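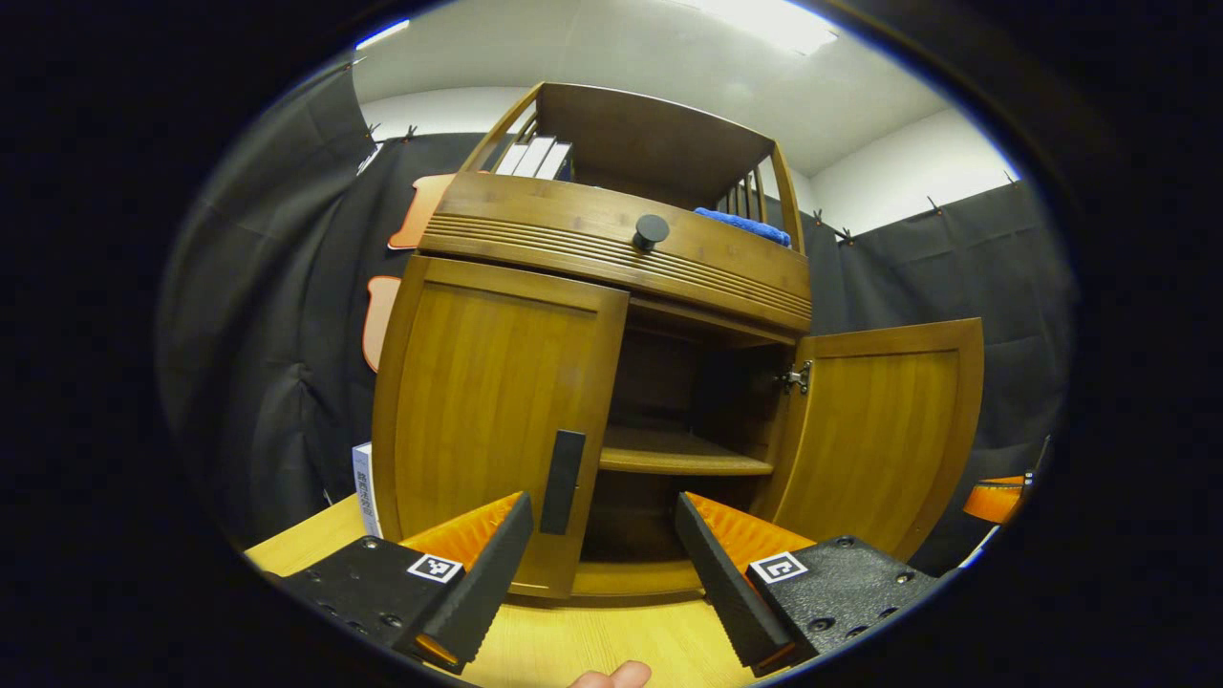
Why does a golf ball have dimples?

The dimples help it slip through the air, so it flies much further than a smooth ball would.

Last updated: December
Search this site Type a word Go

I get asked this one more than any other question, usually by someone who has just picked a ball out of the long grass and is poking it with a thumbnail. It's a good question! You'd think a smooth ball would be faster. I thought so too when I was nine.

Air is stuff, even though you can't see it. Stick your hand out flat when you're running and you can feel it pushing back. That push is called drag, and a golf ball gets a lot of it.

When a ball flies along, the air in front has to squeeze round the sides and then close up again at the back. With a smooth ball the air gives up early. It peels away from the sides and leaves a big messy gap behind, full of swirls, and the ball gets held back by it (a bit like somebody hanging on to your coat).

Dimples stir up a very thin layer of air right next to the ball. Stirred-up air clings on for longer, so it follows the curve further round to the back before letting go. Smaller gap, less drag, longer shot. A smooth ball hit just as hard might only go half as far.

How did anyone find out?

By accident, more or less. Long ago golf balls were made smooth, from a rubbery tree sap. Players noticed that their old balls, the ones covered in nicks and scratches, flew better than the new ones. So people started bashing marks into new balls on purpose — with hammers! Dimples came along later.

What about spin?

Golf clubs have sloping faces, and the slope makes the ball spin backwards as it leaves. A ball hit off the tee can be spinning at 2,000 turns a minute, or faster. Backspin drags air over the top of the ball and throws it downwards behind, and that gives the ball a lift up. Dimples help the ball to grip the air while it does this. It's why a good shot seems to hang in the sky for ages.

How many dimples are there?

It depends who made the ball. Most have between 300 and 500. The Fumix ones we use for juniors at Kinitz have 300, and I know because I once sat in the clubhouse with a felt pen and dotted every single one. It took me three goes. I kept losing my place near the logo.

The rules don't say how many you must have. They do say how big and how heavy a ball can be, and that it mustn't be made to fly straight all by itself.

Where do all the lost ones go?

Into our pond, mostly. When they cleared it out before the Henia Cup they got 2,007 balls, and 53 of them were pink. I'm fairly sure a few of the pink ones were mine. If you play the Doležal course down the road, watch out for the ditch on the second hole as well.

Something to try

Get a golf ball and a table tennis ball and throw them both as hard as you can across a field. The golf ball wins easily, but careful, that isn't only the dimples — it's a lot heavier too. For a fair test you'd need two balls the same size and weight, one smooth and one dimpled. Ask a grown-up before you throw anything, and keep away from windows.

Filed under: Sport for kids, Golf, How things fly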